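Notes for the bottled water talk, slot 4

Slide 1. Title
Say name, say Hunska, move on. No joke about the coffee.

Slide 2. The claim
Read out the Mernura line: "cleaner than your tap." Pause. Ask who in the room has seen the test behind it. I asked for it in July and got a brochure.

Slide 3. What was tested
Their report covers 18 bottles from one filling line. The tap samples came from 11 houses, all on the same old street. I don't see how you get from there to a whole city. Serpil Çetinkaya will object that small studies are a start. Fine, but then the ad should be small too.

Slide 4. Taste
Suha Ghanem's blind tasting at Plattner. People were sure they could tell. Most picked the tap water once it had been chilled. I wouldn't lean on this one either, the cups were different sizes. Admit that before someone else does.

Slide 5. Price
Keep it short. Per gallon, per household, per year. Thitima Somboon checked the sums. If asked about delivery costs, say we left them out.

Slide 6. Labels
Waves, springs, mountains. Ask what any of it says about the source. Leave this up while people talk, 90 seconds at most.

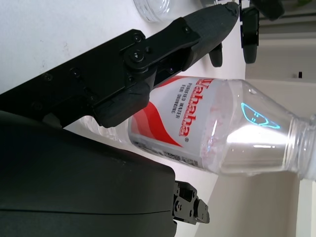
Slide 7. Questions
Muammer Canpolat has the microphone. Filters: I have no opinion until Fluvgate publishes its numbers.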